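Grip coating, round two

I said in October that I would stop writing about fingertips. Then the Zimeck coating arrived, sold as good for 3,000 picks on smooth glass and plastic, and I wanted to know who had counted.

My arm does one dull job. It lifts thin clear things from one spot and sets them in another, with a rack of test tubes and a red cup in the way. Clear parts are what I own this thing for, and clear parts are what it's worst at.

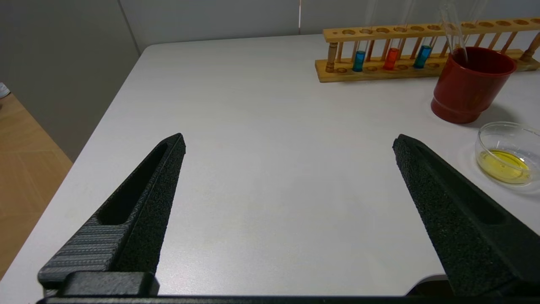

The coating instructions say to wipe the fingers with alcohol, brush on one thin layer and wait 16 hours. Fine. They say nothing about the slots, where the stuff pools and dries into a lip. I scraped mine out with a toothpick. Wumpini Kyei, who has the same gripper, told me to mask the slots first and I should have listened.

Then you re-zero the opening, and here I get grumpy. A coat adds thickness — not much, but the software still believes in the old fingers. The Prana setup page calls this step optional. I skipped it once and the grip force crept up until I heard a crack.

Ridged pads are the other camp. They hold flat plastic well enough, if you keep the grooves clean, and mine fill with fluff faster than I'd like.
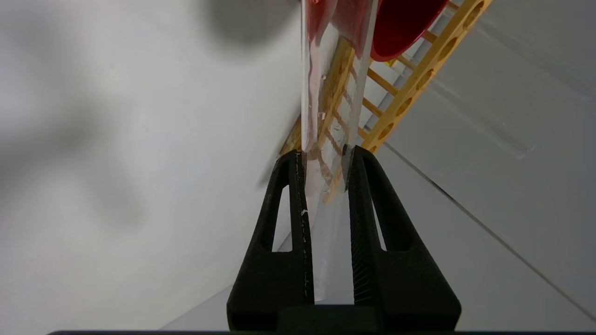
I'm running both for 200 picks each before I believe anybody. So far I'm at 60 and I trust neither. If the coating starts flaking at the tips I'll peel it off and go back to the old routine: alcohol, lint-free cloth, check the screws, re-zero, swear a little.

Comments are open if you've had better luck with the slots.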